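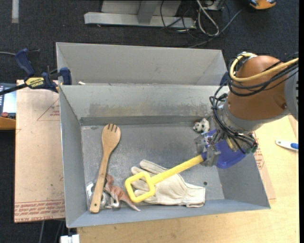
**Sorting mixed stuff into metal bins - does it work?**

**hedowgate** - October 7, 2019

The Wambridge swap shop went over to metal bins in September. Everything goes in together: work gloves, wooden serving forks, toy shovels, toy animals. They say people dig more and take more home. I don't buy it. I spent 34 minutes there and left with a fork.

**pan_lid**

A fork is more than I ever got off the shelves.

**draltell52**

Gloves are my problem with it. One glove in a bin is half a pair, and good luck finding its mate under a shovel. Clip them together or don't put them out.

**hedowgate**

Right. And wood against sheet metal all day? Forks get dinged.

**pan_lid**

They're used forks. Mine has a hole in the handle, so I hung it by the stove. No dings I can see.

**oldbin900**

Sloped sides are good, I'll give them that. Small things slide to where you can reach them. I'd still want toys in one bin and kitchen stuff in another. My kid wants the animals - he doesn't care about spoons.

**draltell52**

They have at least 2 bins back to back. How hard is it to split them?

**hedowgate**

I asked. They said they'd "see how it goes." I've heard that before.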